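**Training in sim, filtering by view: a short thread on our last result**

1/ We finished the write-up on view filtering for the Sasley tasks in March. Posting the main points here for people who don't want to read the long version.

2/ Setup: a simulated arm, tabletop pick-and-place, policy trained by imitation. Every episode is recorded from several virtual cameras, and camera poses are randomized at the start of each one.

3/ Random poses give you variety. They also give you views where the task is mostly out of sight. We used to throw those away with a hand-tuned rule and never checked if the rule helped.

4/ So we checked. Three training sets, same episodes: keep every view, drop the bad views, or keep every view but weight each one by how much of the workspace it shows. We call the weighting script Verbruggen.

5/ The training set has 563 episodes. The old rule touched 221 of them – more than I expected before I ran it.

6/ Dropping views made the policy worse on new camera poses. Keeping everything was better. Weighting was best, by a small margin that held across all 14 seeds.

7/ The gap between keeping and weighting is small enough that I wouldn't rebuild a pipeline for it. The gap between dropping and keeping is not small. If you have a filter like ours, turn it off and rerun.

8/ One of the low-weight views. Most of it is wall and window, with a corner of the woven surface at lower right.
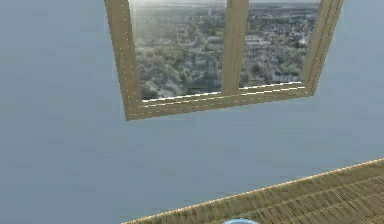

9/ Does the policy need the arm in view at every step?

Only if it gets no joint readings. Ours gets joint positions as input, so the cameras mainly have to tell it where the objects are.

10/ Evaluation was 393 rollouts per training set, all in sim, all with camera poses held out from training. We haven't run this on hardware. The Estosness rig is next – probably with fixed cameras first.

11/ Code for the weighting goes into the Lallard repo once I clean up the config files. The old filter stays in there too, off by default.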